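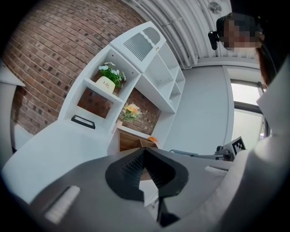 Trudy Sheehan reckons the waiting list is the least of it. She told me on the phone that she'd have taken a worse product from a company that answered its emails, and that after eighteen months of trying to get a small software firm off the ground she has more or less stopped being picky about anything else.

I'd rung her about the news from Tusness, which a few of you have been writing in about all week. In case you missed it, Tusness is closing its free tier for new start-ups and moving everyone on it over to a paid plan in November. The notice went up on 20 April 2024, tucked underneath a post about a new colour scheme for the dashboard, and I only spotted it myself because I went in to find out why my invoices had gone purple.

So, what's changing? At the moment a young company can run its test servers, its bug tracker and one live app on Tusness without paying a penny, as long as it has fewer than six people on the account. From November that goes, and the cheapest plan will be £38 a month. If you're already on the free tier you get to keep it until the changeover, and you can export your stuff at any time (more on the export in a minute, because I've tried it). Anyone who signs up from now on starts on the paid plan straight away.

Thirty-eight quid isn't the end of the world for a firm with customers. I pay more than that for coffee, if I'm being truthful, and I've been on the paid plan for ages anyway. But for two people in a spare bedroom with an idea and no income it's another bill, and it lands on top of all the other little bills. Trudy's worked hers out and says she had 13 separate subscriptions going in February, which she's since cut down quite a lot. She was on Tusness for the test servers mainly. She's off it now.

Where do people go instead? The name that keeps coming up in my inbox is Drendden, who do much the same job and still have a free plan, though it's by invitation and the queue is a long one. I put my own name down on the Monday and got an automatic message telling me I was number 2359. I've no idea how fast it moves. Trudy joined it in the winter and got in after a few weeks, hence her remark about the waiting list, and she says the people there write back the same day, usually with an answer that makes sense!

I asked Drendden whether they'd be opening the doors a bit wider with all this going on. They said they're adding more servers over the summer and would like to take up to six new teams a day once those are running, but they wouldn't give me a start date and they wouldn't promise the free plan would stay free for ever either. Fair enough, I suppose. I'd rather hear that now than read it under a post about colours.

Then there's Imau, which is a different sort of animal. You install it on your own machine, it costs nothing, and you look after it yourself. I had a go over the weekend and got it going by Sunday teatime, with a fair bit of swearing in the middle (the bit where it asks you for a certificate is dreadful, and the instructions skip a step between pages). Once it's up it's quick, much quicker than I'm used to. But you do need somebody in the firm who likes that kind of thing and doesn't mind being woken up by it.

Now, the export. I promised I'd come back to it. Tusness gives you one big zip file with your code, your tickets and your settings. My code came out perfectly, no complaints at all. The tickets came out with all the comments but without the attachments, so every screenshot a customer has ever sent me was missing, and the dates were all in the American order. I wrote to support and was told attachments are a separate download, on a different page, under Billing. Under Billing! Go and get them while you remember.

Ngata, who run the start-up evenings above the old post office, have moved their next session over to this so people can bring their laptops and do the move together. It's free to get in, there's no need to book, and they've asked people who've already switched to come along and sit with those who haven't. Trudy's going to be there and I've said I'll go too, mostly for the Imau lot, as I'd like to know what I did wrong with that certificate.

I did ask Tusness for a comment. They sent me a short note saying the free tier had been expensive to run, that most of the accounts on it hadn't been touched for a year, and that they're looking at a discount for firms in their first twelve months. No figure yet on the discount. If they send me one I'll add it at the bottom of this page.

A couple of you asked whether the change affects charities and school coding clubs. It doesn't, as far as I can tell from the new terms. Those accounts are listed separately and the price next to them is still nil, but you have to renew by hand every year and they've moved the button. It's in Account, then Plan, then right down at the bottom in grey.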